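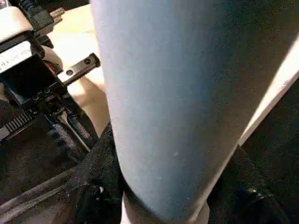
A matte pale blue-gray cylinder at close range, with a few faint smudges on the surface.

The case for the plastic step stool
By Rosângela Meireles
May 11, 2019

Molded plastic stools get little respect in furniture writing. They are treated as something to buy in a hurry and leave in the garage. I think this is a mistake, and the reason is on the underside.

A seat panel of flat plastic bends under a person's weight. A maker can fix this with thickness, which adds cost and slows cooling in the mold, or with ribs. Ribs are the better answer. A thin web set on edge resists bending far more than the same material laid flat, and a diagonal web also ties one corner to another, so the legs are less free to spread. 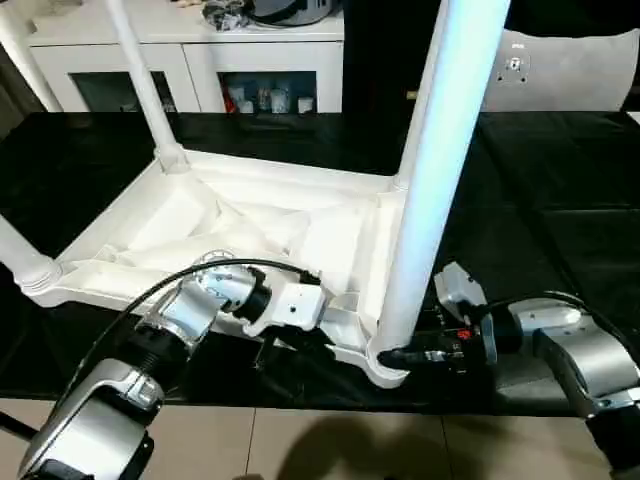

The rim does similar work. A thick lip stiffens the edge of the seat, where people tend to step, and gives the fingers something to hold when the stool is carried. Collars at the leg joints spread the load over a wider area. Buyers should turn a stool over in the store and check these points before looking at the color.

My objection is to separate legs that are only pushed into place. The Holtside stool I used for 5 years was sound in the seat and loose in two sockets by the second December. Peixoto sells a similar one with a locking tab, and I consider the tab worth the higher price. Wood remains easier to repair. For a bathroom or a laundry room I would still choose plastic, with ribs no farther apart than the width of a hand.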